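May 11, 2019

Entry for the bedroom at the Corkville residence. Clothing on the bed was the only task taken up today. The wardrobe and the hall closet remain as recorded in December.

The bed was used as the folding surface, with the rose bedspread left on. Dark garments are to be kept together along one side of the bed and light tops handled one at a time in the open space. The Tarell method sheet calls for shirts to be laid flat and smoothed before the first fold, and this diary follows it.
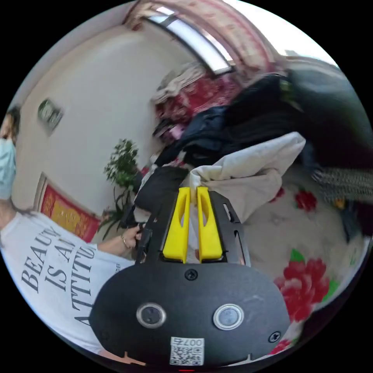
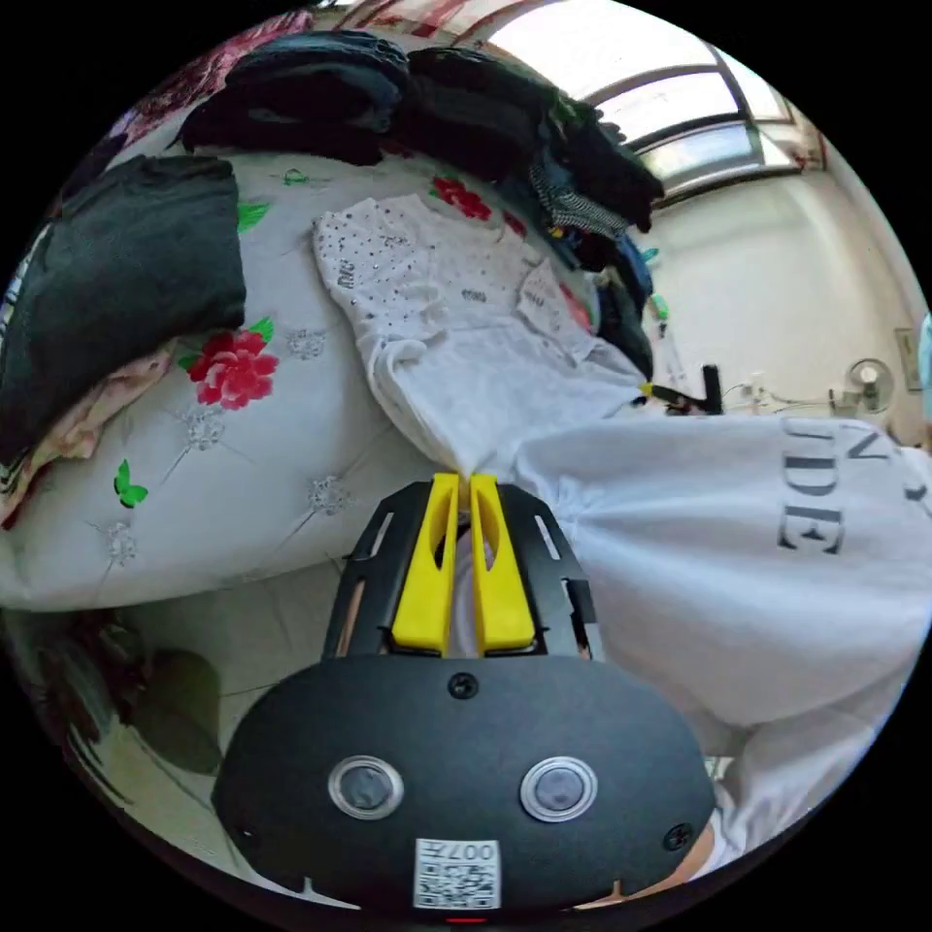
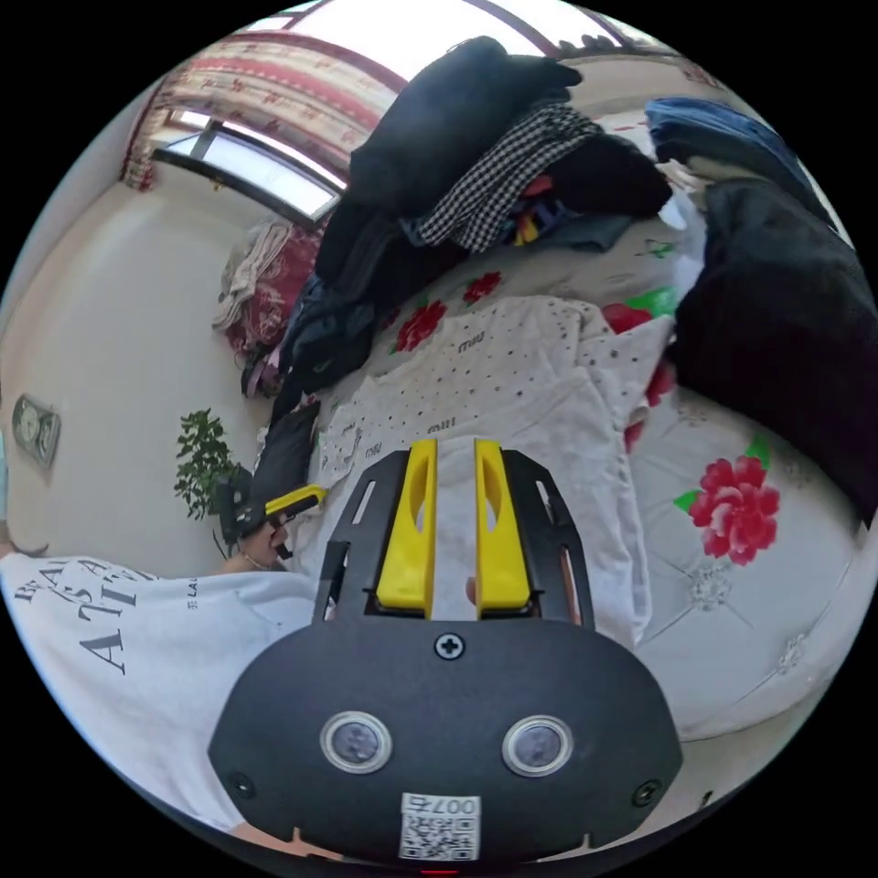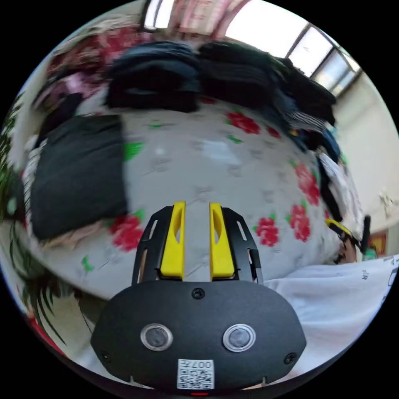

**Betolura Home Services | Wardrobe and Linen Team**

The black and navy pieces make up the larger share of the pile. They are difficult to tell apart once stacked, and the team requests that they be sorted by type before they are returned to the shelves. The checked or striped black-and-white piece should go with the patterned items.

The white top with the small printed lettering is to be folded with the print facing inward. Denim is to be shelved separately.

Two storage boxes were requested from MacDonald at a cost of $38. Delivery has not been confirmed. Shelf liner is still needed for the lower section of the wardrobe, and the request for it will be sent with the next supply order.

The bedspread is to be shaken out and straightened after the clothing has been removed. Next entry: hall closet, upper shelf.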